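Filed under: Grants & Reporting > Family Rooms

Search this site... Go

Bendwood Family Room: progress report to the Illés Fund

Prepared by Daryna Tkachuk, room coordinator
10 February 2025

1. Period covered

This report covers the work done at the Bendwood family room since the grant was released in August. It follows the headings in the grant letter. The spending sheet has been sent separately.

2. What the grant was for

The Fund agreed to pay for tables, table coverings, storage and a first stock of toys and cups for the drop-in sessions. The room had been used for meetings before that and had very little in it that suited small children. We also asked for a small amount toward shelving in the passage, which was approved on the condition that the landlord signed off on the fixings. He did so in writing and a copy is in the grant folder.

3. Furniture

We bought six folding tables from Tornard. They were delivered in two loads, and one table in the second load had a bent leg brace. Tornard replaced it at no charge, but the replacement took longer than promised and for several weeks we ran with five. All six are now in use.

The tables are heavier than we expected from the catalog. Two people are needed to fold one safely, so we now leave four of them up between sessions and fold only the two nearest the door. This has cut the time needed to get the room ready.

The passage shelving is up. The top shelf is out of reach of children and holds cleaning supplies. The lower shelves hold toy bins and spare cloths.

4. Cloths and cleaning

The first cloths were a thin paper-backed type and tore at the corners. We stopped using them and switched to cloths that can be washed. Washing is done at the Fusach laundry, which collects after the last session of the week and returns the load before the next one. Marks from paint come out. Marks from felt pen mostly do not, and we have moved the pens to the craft corner, where the tables are left bare.

The cleaning routine is written on a card inside the cupboard door. Tables are wiped at the end of each session and toys that have been in mouths go into a separate bin for washing. We had trouble at first with the bin being emptied back onto the shelves by mistake. It now has a lid and a label.

5. Toys and table items

We kept the first order small, as the Fund suggested, and have added to it in stages. Small toys are put out a few at a time and the rest stay in the bins. Parents told us that a full table made it harder for younger children to settle on anything, and staff agreed.

Cups and bottles are used for play as well as for drinks, so the two sets have to be kept apart. Play items go back into the toy bins. Drinking cups are kept on a tray by the sink. We bought 50 cups at the start and have not needed to reorder.

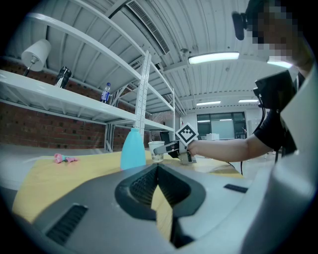 A yellow cloth makes small items easy to find at clearing-up time, including the pink and teal toy and the light blue bottle, but a clear plastic cup shows up less well on it. We would like to add some cups in solid colors to the play set.

6. Spending

Furniture came in slightly under budget. Laundry has gone over, as it was not in the original plan and we have been paying for it out of the line for replacement cloths. We ask the Fund to approve moving the furniture underspend to cover it. No other line needs changing.

7. Work still to do

- Fit rubber feet to the four tables that stay up. They slide on the floor when children lean on them.
- Buy eight more lidded bins for the lower shelves.
- Replace the tray by the sink, which has cracked at one end.
- Get a second quote for laundry before the Fusach arrangement comes up for renewal.

I can send receipts for any of the items above on request. The signed delivery notes from Tornard are with the spending sheet, apart from the one for the replacement table, which I have asked them to reissue.

4 shares | 0 comments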